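Workshop notebook, July, second entry
Student reporting prize: judging sheets, audio category, the Tisberg seminar

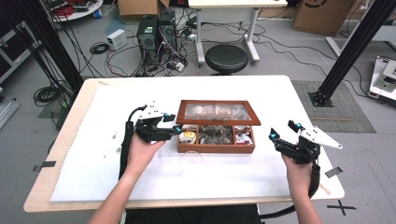
What do we do with an entry that was published in two places under two different headlines? We judge the version the student sent in, and we write the other headline on the back of the sheet so the second reader sees it too.

I'm putting that at the top because it came up again at nine this morning and I could not for the life of me find where we had written it down last time. Now it's here, in ink, and I'll copy it into the front pocket of the binder as well.

Spent most of the morning on the new scoring sheet. The old one had a single box for "quality of reporting," and as anyone who has sat through a judging afternoon with us will remember, that box swallowed everything. A lovely opening paragraph would get a high mark there, and so would a dogged records search with a rather plain opening paragraph, and then we'd all sit over our coffee trying to work out why two such different pieces had the same number. So I split it: sourcing in one box, writing in another, and a third for what I've been calling reach, meaning did the student go past the first person who picked up the phone. I'm not in love with the word. If anybody has a better one, please pencil it in the margin and I'll be grateful.

Tried the sheet on 13 old entries from the Plemton round, the ones we already have final marks for. Most landed close to where they did before. The long piece on bus fares went up quite a bit, and I'm glad, I always thought we were hard on it. The hospital parking story went down. I read it again over lunch to be fair to it and the quotes are nearly all from one press release, so I think the sheet is right and my memory of the piece was too kind. (It does have that wonderful bit about the man and his sandwich.)

Word limits. The rules say 3,000 for features and 2,000 for news, and they don't say whether captions and sidebars count. Last round we let it slide. I'd like us to count sidebars and leave captions out, and to say so on the entry form, in the same size type as everything else. Someone will write in to complain whichever way we go, bless them.

Audio entries. Ralitz sent theirs with transcripts and Pons sent theirs without, and you can feel the difference right away when you're scoring. With a transcript in hand I caught myself marking the writing and half forgetting to listen, so I went back and did the first Ralitz piece again with the pages face down on the windowsill. My mark changed! Suggest we listen once through before anyone looks at a transcript. That makes for a longer afternoon and I know what I'm asking. I'll bring the good cookies.

Seminar. The Tisberg session is on interviewing people who have never been interviewed before, which I think is the best topic we've had in a while. 3 speakers is plenty for the time we've got. Last year's ran over and the student questions got squeezed into the last few minutes, and those were the best part, so I've moved questions to after each speaker. Room has to be confirmed by noon or they give it to the choir.

Still to do:
Type up the sheet with the split boxes and print a test copy on the yellow paper
Ask Pons if transcripts exist, even rough ones
Fix "recieved" on the entry form, it has been there for years
Find the stapler that takes the long staples
Re-read the two tied opinion pieces tomorrow morning with a clear head; I had the school board one ahead by a hair at four o'clock, but by then I was tired and liking everything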